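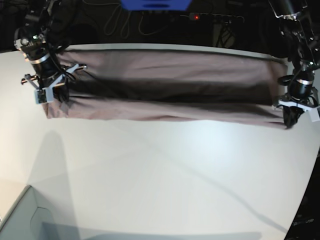
Ntuli asks whether the planner still treats each arm as a stranger who happens to share a table. Less than it did. Since December the Dradport gallery has run on Nurby, our two-arm planner, which solves both wrists as one problem and complains about it in 1544 lines of log.

Perception gets 8 keypoints per garment and strong opinions about collars. Replanning takes 120 milliseconds, or one shrug. The old Drutex tension controller stays in, mainly out of fear of removing it.

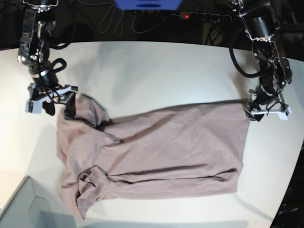 Mauve T-shirt, both top corners held. Sleeve has its own plan.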